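Rapport de projet - Extension et rénovation d'une maison de plain-pied, chantier Rodadero
Groupe 4, deuxième année génie civil, option bâtiment

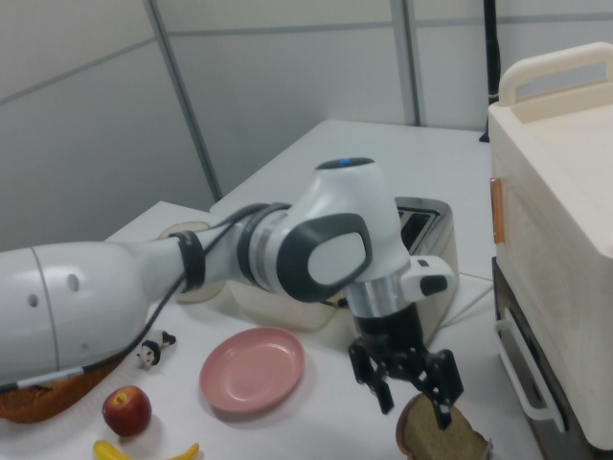 1. Contexte

Le projet porte sur une maison des années soixante, plain-pied, murs en parpaing creux, charpente traditionnelle. Nom de dossier : Rodadero (nom de la rue, on l'a gardé partout). Les propriétaires veulent une chambre en plus côté jardin, une vraie buanderie, et la cuisine ouverte sur le séjour. Budget serré. L'entreprise générale est Lukport, le bureau d'études structure Stamton. On a suivi le chantier un après-midi par semaine de mars à juin, le reste du temps on travaillait sur plans.

Ce qu'on devait rendre : relevé de l'existant, note de calcul simplifiée pour l'ouverture du mur porteur, métré de l'extension, planning, et le présent rapport.

2. Relevé de l'existant

Fait en deux fois. La première fois on avait oublié les hauteurs sous linteau, donc retour sur place. Relevé au laser plus mètre ruban pour les angles. Murs pas d'équerre côté nord, écart assez visible une fois reporté sur le plan. Dalle existante en bon état à part une fissure au droit de l'ancienne cheminée, non évolutive d'après Stamton.

Épaisseur du mur porteur cuisine/séjour : 200 mm hors enduit. Les plans d'origine donnaient autre chose, on a retenu la mesure.

3. Ouverture du mur porteur

Deux solutions étudiées : linteau béton armé coulé en place ou profilé métallique. On a choisi le profilé. Plus rapide à poser, moins d'étaiement dans la durée, et la maison restait habitée en partie pendant les travaux.

Descente de charges faite à la main puis reprise sur tableur. Erreur au départ : on avait compté la charge du plafond deux fois. Corrigé après relecture. La flèche est passée sous la limite avec un HEB, l'IPE du premier essai ne passait pas. Appuis sur deux jambages en béton armé, pas directement sur le parpaing.

Étaiement posé le matin, percement l'après-midi, profilé en place le lendemain. Nous n'étions pas là pour la pose, on a repris les infos du compte rendu de Lukport.

4. Extension côté jardin

Fondations en semelles filantes, vide sanitaire pour retrouver le niveau de l'existant. Joint de dilatation entre l'ancien et le neuf, c'est le point sur lequel le bureau d'études a le plus insisté. Ossature bois au-dessus, bardage vertical, toiture à faible pente.

Métré principal :
Panneaux de contreventement - 288 kg livrés en une fois
Vis et connecteurs - 2392 pièces au bordereau, surplus compris
Membrane d'étanchéité - 369 euros hors taxes, pose non incluse

Le métré du bardage a été refait trois fois. Au début on ne déduisait pas les menuiseries, ensuite on les déduisait mais sans compter les retours de tableau. La version en annexe B est la bonne.

5. Buanderie

Peu de structure, beaucoup de réseaux. Évacuation à reprendre sous dalle sur une petite longueur, pente difficile à tenir à cause du regard existant trop haut. Solution retenue : déplacer le regard. Le carrelage vient de chez Lại, choisi par les propriétaires, délai de livraison plus long que prévu - le lot plomberie a dû attendre pour la pose des appareils.

6. Planning

Prévu quatorze semaines, réel dix-sept. Causes du retard :
pluie pendant les fondations, fouilles à pomper
carrelage en retard (voir 5)
modification de la baie vitrée demandée en cours de route

La baie est la plus pénalisante. Le changement de largeur a obligé à reprendre le panneau d'ossature déjà monté. Dans notre diagramme de Gantt cette tâche n'avait aucune marge, on aurait du en mettre.

7. Difficultés du groupe

Répartition du travail inégale au début. Versions de plans mélangées, deux fichiers avec le même nom et des cotes différentes. À partir d'avril on a mis un indice de révision dans le cartouche et ça allait mieux. Les visites du samedi avec l'entreprise ont été les plus utiles, on pouvait poser des questions aux charpentiers sans géner l'avancement.

8. Reste à faire

Peinture du séjour, seuil de la porte-fenêtre, raccord d'enduit en façade nord. Réception prévue après la remise du rapport. Les annexes (plans, note de calcul, métré, planning) sont dans le dossier joint, l'annexe C est à imprimer en A3 sinon illisible.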